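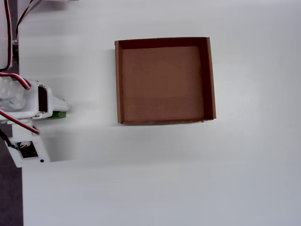
Reading time: 3 minutes

Veterinary Nursing, Year 2
Handout for the session on pain recognition in cats
Prepared by Noémie Hoarau. Revised November 8, 2021.

Please read this before the practical. We will not repeat the basic part in class.

Why cats are difficult

A dog in pain often comes to its owner. A cat in pain usually goes away and becomes quiet. For this reason many owners tell us that the cat is "just getting old" or "a little lazy". When you take the history, do not ask only if the cat has pain. Ask what the cat did last year and does not do any more.

Good questions for the owner:
Does she still jump to the windowsill in one movement?
Does she go down the stairs like before?
Has she changed the place where she sleeps?
Is the coat on the lower back still well groomed?

Acute pain

Look first from a distance, before you open the cage. Note the position of the head, the ears, the eyes and the whiskers. A cat with the head lower than the shoulders, ears turned outward and eyes half closed should be scored again after a short time, even if she is eating. Eating does not exclude pain. Purring does not exclude it either – some cats purr when they are very ill.

Only after this, speak to the cat and touch her gently, far from the wound. The wound area comes last. If the cat is asleep in a relaxed position, let her sleep and write "sleeping" on the sheet. Do not invent a score.

Fear or pain?

This is the part where students lose most points. A frightened cat can also be crouched and tense. Give her a place to hide and some quiet time, then look again. If you are still not sure, tell the veterinarian, who may decide on a trial dose of pain relief.
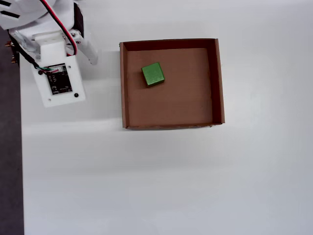 The second observation should be made by the same person when this is possible. Two students can look at the same cat and give different scores, and then we do not know if the cat has changed or only the observer. At the change of shift, score the cat together once.

Case for discussion

Pesska, female, spayed, 3130 g, hospitalized after dental extractions. In the evening she ate almost all of her soft food. In the morning she sat at the back of the cage, facing the wall, and did not react to her name. The sheet said "calm, no problem".
Write down what is missing on this sheet and what you would do first. Half a page is enough. Give it to Kieran Dolan before the practical.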